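Claltel Reunion Show: Questions We Keep Getting

Is it the original lineup?
Two of them. Thibault Besnard sings and Deisy Londoño plays bass. The poster says "the classic band" – make of that what you will.

Will they play all of Prustberg?
So the promoter claims. Last October they promised the same and skipped the whole second side.

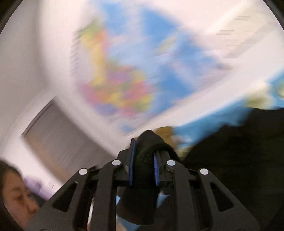 How much are tickets?
They cost $100 at the door. Fees are supposedly included, though we'd check the total before paying.

Is there an age limit?
Yes, 18 and over.

Is the VIP package worth it?
You get a signed print and early entry. We wouldn't.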